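Récupérer ses sauvegardes après la mise à jour d'une console : la méthode rapide

Mis à jour le 10 février 2026, par Beathag Drummond

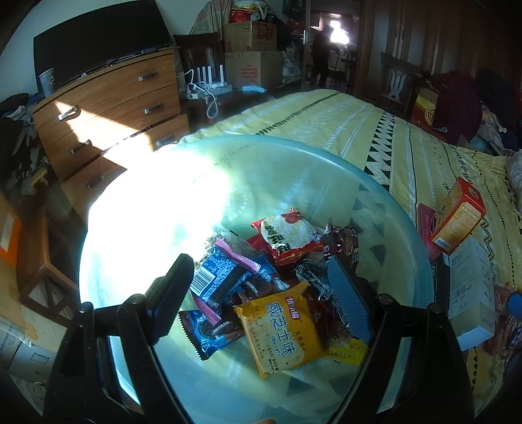

Bon, on va faire vite. Vous avez lancé la grosse mise à jour système, la console a redémarré, et votre partie de Grolley affiche « Aucune donnée trouvée ». Pas de panique. Dans la plupart des cas la sauvegarde est toujours là, c'est l'index qui a sauté.

Testé sur ma Norkix de salon et sur la portable. Menus identiques, à un ou deux mots près.

Ce qu'il vous faut

Une clé USB vide, 30 Go minimum, formatée en exFAT. Votre mot de passe de compte. Une connexion qui tient la route (câble si possible). Comptez une demi-heure, plus si vous avez beaucoup de jeux.

Avant tout : ne relancez PAS le jeu

Si vous créez une nouvelle partie, la synchro en ligne peut écraser l'ancienne. J'ai perdu 100 heures de Rai comme ça en juin. Donc on quitte le jeu, complètement, pas juste retour à l'accueil. Touche menu, Fermer l'application.

Étape 1. Couper la synchro

Paramètres > Compte > Sauvegardes en ligne > Synchro automatique > Non.
Faites-le pour chaque profil. L'option est par profil et pas par console, piège classique.

Étape 2. Vérifier que les fichiers existent

Paramètres > Stockage > Données enregistrées. Triez par date. Si le jeu apparaît avec une taille supérieure à zéro, c'est gagné ou presque, passez à l'étape 3. S'il n'apparait pas du tout, allez directement à l'étape 5.

Étape 3. Copier sur la clé

Sélectionnez le jeu, Copier vers un périphérique. Attendez la fin. Vraiment la fin : la barre reste bloquée à 100 % un bon moment, ne débranchez rien.
Chez moi 1 637 fichiers pour un seul jeu, donc oui, c'est long.

Étape 4. Reconstruire l'index

Éteignez la console (arrêt complet, pas veille). Rallumez en tenant le bouton d'alimentation jusqu'au deuxième bip. Vous arrivez sur un menu moche en basse résolution, normal. Manette branchée en filaire, sinon elle ne répond pas.
Choisissez l'option 3, Reconstruire la base de données.
Surtout pas l'option juste en dessous, qui réinitialise tout.
La console redémarre toute seule. Lancez le jeu. Si la partie est là, rallumez la synchro et envoyez la sauvegarde locale vers le serveur, dans ce sens là.

Étape 5. Rien en local ? Passer par le serveur

Compte > Sauvegardes en ligne > Historique. Les versions précédentes y restent quelque temps. Prenez celle d'avant la mise à jour, Restaurer, confirmez deux fois.
Option grisée = abonnement expiré, ou jeu qui ne gère pas l'historique. Atero, par exemple, ne le gère pas, l'éditeur stocke tout de son côté. Il faut passer par leur support, avec identifiant joueur et date de la dernière partie.

Ça coince encore ?

Erreur « données corrompues » : recopiez depuis la clé, profil d'origine obligatoire.
Clé non reconnue : reformatez-la sur PC, exFAT, changez de port.
Trophées absents : ouvrez la liste, attendez la resynchronisation.

Pour les jeux achetés en version physique, réinstallez d'abord le dernier patch, sinon la sauvegarde est refusée comme trop récente. Je complète la page dès que j'ai pu essayer avec un disque externe.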